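Ticket 1219
Subject: Second folding cell, what do we need to order before budget closes
Opened by: Idris Rowlands
Assigned: Tudur Vaughan
Queue: Equipment planning
Status: Waiting on quote
Opened: 2023-03-14

Idris Rowlands
Need a parts list and a number for a second two-arm towel cell at Nirkdale. Same as the one we have unless there's a reason to change. Budget request goes in this week, money lands in May if approved. Existing cell keeps faulting so pls put the fault stuff in here too, I don't want to buy the same problem twice.

Tudur Vaughan
OK. Faults first.
Right arm drops off the bus mid-fold. Controller log says encoder timeout, joint 5. Clears on power cycle, comes back next shift or the one after. Left arm never does it.
Tried so far:
- swapped controllers left to right. Fault stayed on right arm.
- reseated connectors at the base. Good for a day and a half.
- slowed the lift move to 79 percent. Fewer faults, not zero.
- new cable from the spares drawer. No faults since, but that was our last spare.
So cable or the connector end of it. Leaning cable.

Idris Rowlands
Is this a Troncoso warranty thing?

Tudur Vaughan
Asked. Arms are covered, cables count as wear parts. They want the old one back to look at. Boxed it, needs a shipping label, can you do that from your end, my login doesnt have the carrier account.

Idris Rowlands
Label sent. What do spares cost us?

Tudur Vaughan
Waiting on Vadine for price. Lead time is the bigger issue, they said 16 weeks last time I asked for the long ones. Shorter ones are on the shelf but they won't reach with the loop we need at the wrist.

Idris Rowlands
16 weeks for a cable. Fanurine any better?

Tudur Vaughan
Fanurine will make them up to a drawing. Different jacket, stiffer. Have not tried it. I'd want one sample on the right arm running a full week before we put it on a PO.

Idris Rowlands
Order the sample. Charge it to maintenance, not the new project.

Tudur Vaughan
Done.
Draft list for cell two, prices to follow:
- 2 arms, same model, with grippers
- mounting plates, base strip
- extrusion for the enclosure, wall panels
- tabletop board, same light blue. Vision was tuned on that color and I don't want to redo it
- slotted cable duct, plus cable clips, get the bag of extras
- controllers, power supply, e-stop
- spare cables, one full set per arm. Per arm, not per cell
- one spare gripper, shared between cells
Not on the list: install hours, shipping, training for second shift. Last time we left all of that off and had to go back and ask.

Idris Rowlands
Add them. Finance hates a second ask more than a big first one. Do we really need a new enclosure? Could the second pair go in the old one, other side of the table.

Tudur Vaughan
No. Table's not deep enough, and you'd be reaching over one pair to service the other. Also the walls matter, cameras go funny with the window light. Keep it seperate.

Idris Rowlands
Fine. Send me what the current layout looks like, I have to put something in the request and the drawing is two revisions old.

Tudur Vaughan
Attached, white towel on the table, purple cables are the ones in question.

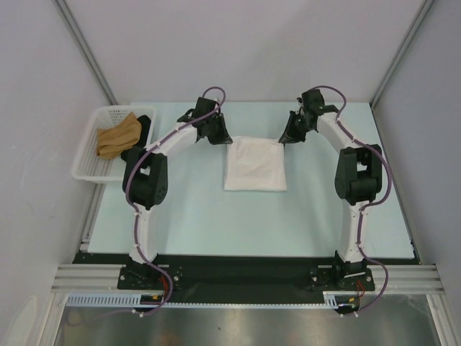
On changes for cell two: I'd route the cables with more slack at the elbow and use a softer clip. If the old cable comes back from Troncoso with a break near a clip then we know. Costs next to nothing to change now, pain to change later. Also want the base connectors covered. Small printed cover would do, I can draw it.

Idris Rowlands
Put both in as line items even if they're tiny. What about the basket, do we buy that or is it part of something?

Tudur Vaughan
Just a plastic basket. Buy a few the same so the pick positions carry over. If purchasing subs a different one we lose an afternoon teaching it again, so put the part number on the PO and "no substitutes".

Idris Rowlands
Will do. Contingency?

Tudur Vaughan
Whatever they'll let you have. If you need to cut, cut the spare gripper, not the cables.

Idris Rowlands
Noted. Holding this open for Vadine's price and the Fanurine sample. If no quote by tomorrow noon I'll use last year's price and flag it as an estimate.

Tudur Vaughan
Vadine replied, quote is with their sales desk, no number yet. Will paste it here when it comes. Right arm still clean on the new cable, putting the lift speed back to 100 tonight.

Status changed: Waiting on quote > Waiting on vendor
Next action: Tudur Vaughan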